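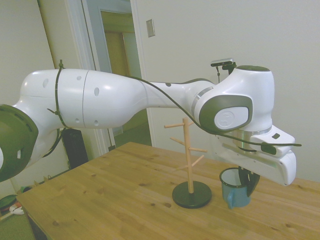
Clonis Workshop Papers, Vol. 9, p. 40

Figure 3. The mug station at the Woltositz open day, with the gripper fingers at the right side of the blue mug and the mug tree standing to the left of it.

4.2 The open day at Woltositz

We had promised ourselves, when we planned the June visit, that the public would get to see the same task we study in the rest of this paper and nothing fancier. It was a little tempting to prepare something showier for the occasion, and one or two of our partners at Berrada gently suggested it, but we are glad we held to the plan. The task is a homely one: the arm picks up an enamel mug from a pine-colored table and hangs it by the handle on a wooden mug tree (Figure 3). Most people have done this in their own kitchens without giving it a thought, and that turned out to be a very good starting point for conversation.

The doors opened on Sunday morning and over 600 visitors came through before we closed. They stood behind a rope on the far side of the table, close enough to see the pegs and the mug handle clearly. Between runs, a member of the team reset the mug by hand and invited someone from the crowd to say where it should go next – closer to the post, farther away, handle turned toward the wall. We had worried that these requests would be unhelpfully wild. For the most part they were thoughtful, and several of the younger visitors went straight for the placements we ourselves find hardest, with the handle tucked in close behind the post.

The camera sits on top of the wrist and so travels with the gripper. We explained this early in each session, and it changed how people watched. Once they understood that the view moves whenever the arm moves, they began to lean and tilt their own heads along with it, and the questions that followed were much better than those we had received at the Flumbridge demonstration the year before, where we talked first and ran the arm afterward. We would recommend the newer order to anyone planning a day of this kind.

A word about pace. In the laboratory we let the arm approach the mug slowly and we hardly notice the wait, having long since gotten used to it. In front of an audience that same approach feels very long indeed. We did not speed it up, partly out of caution and partly out of stubbornness, and found that a quiet room will happily watch a slow gripper so long as somebody has told them what to look for. The moment when the fingers come down beside the rim was the one people most often asked to see again.

We do not count the open day runs among the 3574 trials reported in Section 5. The placements were chosen by visitors, the light changed through the day, and nobody was keeping the kind of notes we would want to stand behind. They did shape our thinking, however. The handle positions used in the second half of the study were drawn up the following week, and a good share of them began as suggestions from behind the rope.

Last updated: June

Related items
Hanging tasks with a wrist camera: notes from Flumbridge
Planning a public robot demonstration
Handle position and grasp approach: the Berrada trials

Contact the Clonis office | Copyright Clonis Workshop Papers | Back to top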